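Support > Table and Shelf Baskets > Synthetic Weave FAQ

Print this page | E-mail this page

Synthetic Weave Baskets: Frequently Asked Questions

Last revised February 27, 2020

Can the basket go in the dishwasher?
No. Heat softens the strands and the rim can loosen. Wash by hand in lukewarm water with a little dish soap.

How do I get crumbs out of the floor?
Turn the basket over and tap the base. Brush along the strands with a dry, soft brush. Brushing across them pushes crumbs deeper.

What load can it carry?
The rectangular Cardoso size is rated for 4 kg, spread evenly. The deeper Dondum is rated for 8 kg. Neither should be lifted by one corner when full.

Do I need a liner for bread?
Only for small or floury items. Rolls and sliced loaves can sit directly on the weave. The walls of an open weave let air through — a liner cuts that down, so take it out overnight.

Can baskets be stacked?
Empty ones, yes. Flared sides allow nesting up to 12 high.
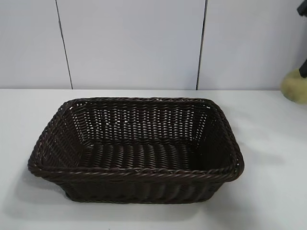 Leave the rim clear when nesting. It is the thickest part, and a basket forced down past it will stick. To separate two stuck baskets, press the long sides of the inner one inward and lift.

A strand has come loose. Can it be repaired?
Tuck the end back under the nearest upright with a blunt needle. Do not cut it flush — short ends work free again.

Reader comments (3)

dpk_2000: Does the 8 kg figure apply if it hangs from a shelf rail?

Diệp Hà: No, flat surfaces only. Hanging loads are not rated.

Trasport fan: Blunt needle worked. Took two tries at the corner.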